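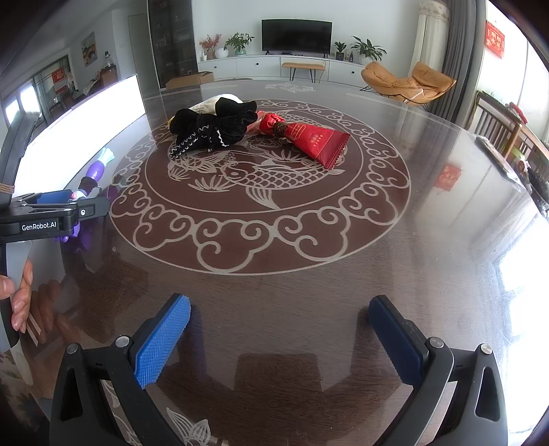 3 min read

16 Aug 2023
By Leonie Stöcker

Takstead's fish table has found a home

If you came to any of the toy and trinket swaps in Takstead over the last year, you know the table I mean. It's big and round and dark brown, with a shiny clear covering over the top and a carp in the middle, all scales and one great sweeping fin, with scroll clouds curling around the edge of the circle. People put their things down on it and then forget what they came for because they're looking at the fish.

Well, it's staying! The Jellolgate reading room has agreed to take it in September, when Fasil Gidey gives up his big living room for a smaller place across town. Fasil has been hosting the swaps at home from the beginning, and I'll admit I was worried we'd end up around a couple of folding tables.

I went over this week for a last look before the move, and the tabletop was already filling up. There was a crumpled black velvet thing with white zigzag trim (I want it and I have no idea what I'd do with it), a red shiny packet done up with a brown twist tie and gold lines on it, and a purple doll-like toy with a pale aqua fan shape at one end. My niece would have had that one in her pocket in a second.

Fasil bought the table secondhand from Bortolotti, the furniture place that used to be by the station, and paid $60 for it. He says the delivery cost him more than the table did. The clear covering was his own idea, after somebody set down a leaky jar of paint at the very first swap. "I like the carp too much," he told me. "I wasn't going to spend my evenings scrubbing it."

Getting it out of the house is the next job. The legs come off, but the top has to go through the front door on its edge, and we'll need a few strong people and some old blankets. Stirex Movers quoted us $500 for the whole thing, van included, and the swap fund has $616 in it, so we can pay for the move and still have a little left for tea and cookies.

The swaps themselves stay the same. Bring small things in decent shape — toys, trims, costume bits, wrapped treats as long as they're sealed — and take home what you like. No money changes hands. We had more than 15 families at the last one, and the reading room has space for plenty of newcomers.

If you can help carry, leave your name at the Jellolgate front desk. Bring gloves if you have them, and please take your rings off before you grab hold of the top.

Recent items
Jellolgate reading room changes its fall hours
Where to drop off outgrown costumes in Takstead
Lost and found from the summer swap
Bus stop by the old Bortolotti store moves across the street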